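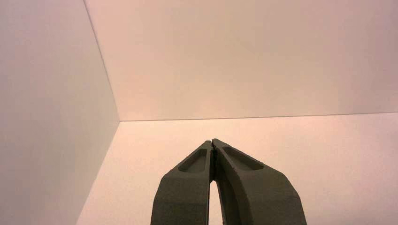
Why does bread dough need to rest before it is shaped?

Resting lets the gluten relax, so that the dough stretches where you want it and does not pull back to its old form.

Unit 2. Resting, shaping and the second rise

In the last unit we made the basic dough and left it for the first rise. Today we continue from that point. Please have your notes on flour with you, we will need the table of water amounts.

Water is always given as a percent of the flour. The flour is 100, and everything else is compared to it. The Tirkach loaf has 65 percent water and is easy to handle. The Plendov flat loaf has more, and it will stick to your hands in the beginning. Do not add flour to the table too early. Wet your fingers a little and wait.

After dividing, make each piece into a loose ball and cover it with a cloth. Leave it for around 40 minutes if the kitchen is cool. In June the same dough may be ready much sooner, so look at the dough and not only at the clock.

How to test: press the ball softly with one finger. If the mark comes back at once, the dough is still tight. If it comes back slowly, you can shape. If it stays and the ball sinks, the dough has gone too far, and it is better to use it for flat bread.

Shaping the long loaf
Turn the ball over so that the smooth side is down. Fold the far edge to the middle, then the near edge, and close the seam with the side of your hand. Roll it from the center to the ends. The seam must be under the loaf when it goes on the tray.

Words to know
Crumb: the inside of the bread.
Seam: the line where the folded edges meet.
Score: to cut the top before baking.

For next time: make one loaf with a full rest and one with no rest, cut both when cool, and write down how the crumb is different.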